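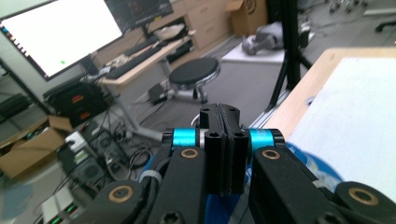

Finger pads closed, as they should be at the start check.

New handling rules for the hand-held grippers apply from October. Kuo-hua Tse wrote them after comparing notes with the Lurkside group.

Close the jaws fully before each session and look at the seam between the pads. Check the screws and the brass bushings on the links. Keep sessions to 90 minutes, then take a break. Marker plates must stay clean and uncovered - wipe them with a dry cloth only.

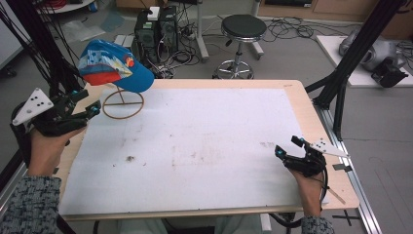 Two grippers at the foam board, with the cap on its stand.

Keep cables off the board while you work. Report a bent plate to Adebayo Akinola, extension 2712, and don't straighten it yourself.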